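Plisero Gripper Comparison, kitchen part

Data card, version 3, March 2026. Prepared by Aicha Metwally and Firdevs Başaran.

This set has 2992 simulated episodes. We made it to compare two controllers, Ollumach and Grerholm, on the same arm with the same two-finger gripper. The layout of the small objects changes between episodes – the arm base stays fixed.

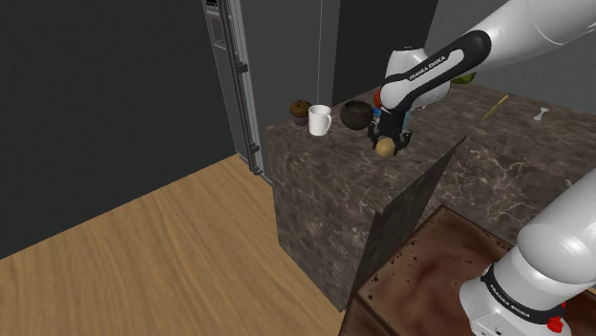
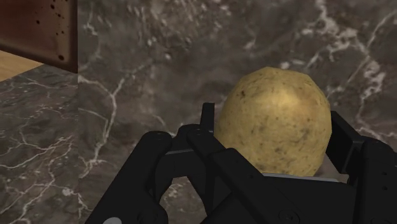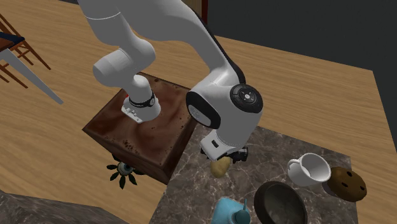
Each episode is stored with joint positions, gripper width and the colour video. Of all episodes, 2000 are for training and the rest is for testing. In 21 test episodes the gripper width was not saved, please skip them (the list is in skip.txt).

Known problem: with Grerholm the fingers close too early on round food. Fix is planned.

Questions go to Sunita Sorensen.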